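How to Budget for a Two-Arm Assembly Bench
Posted Dec 22, 2020

Print this page | E-mail to a friend

We spent most of September pricing a second bench for the Zonel project, and I loved every minute of it (yes, even the spreadsheets!). If you're planning your first one, start with the task and let the shopping list grow out of it. Our task is putting legs on flat-pack plastic stools, which sounds easy until you try to hold a slippery tube straight and line up the far end at the same time.

1. Write down what each arm has to do

One arm steadies the frame, the other handles the leg. If your part needs both jobs done at once, budget for 2 arms from day one. Adding the second later meant a new mount and new cabling for us.

2. Price the fingertips as a consumable

Smooth white plastic is hard to grip, so get textured tips and plan to replace them. We set aside $165 for spares from Grinel and wish we'd doubled it.

Stool parts and grippers, from the head and wrist cameras: 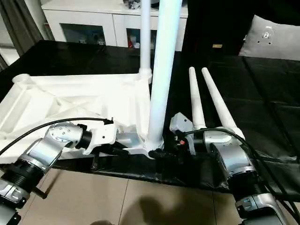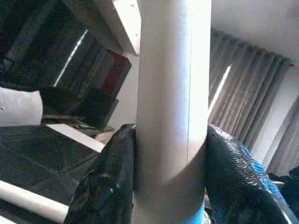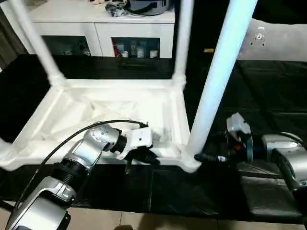
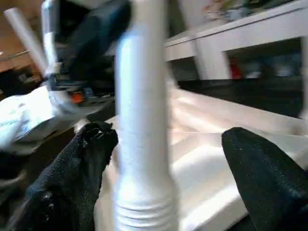 3. Give the cameras their own line

A head camera shows the whole part, and a wrist camera shows what the fingers are doing. You want both! Add mounts, spare cables and storage too, because 22 short runs filled our first drive faster than I'd guessed.

4. Buy the cheap stuff early

Table covering, clamps, cable ties, extra stools. We put $200 in this pot and ordered from Wollar before the arms had even shipped, so practice parts were waiting when the crates came.

5. Ask for the service terms in writing

Ristić sent us theirs with the quote. Check who pays freight on a wrist joint going back for repair, then put that number in your sheet as well.

Filed under: Robots on a Budget, Bench Planning

Related
Choosing a Table Height for Two Arms
Cable Routing That Survives a Wrist Turn
Leasing or Buying Your First Gripper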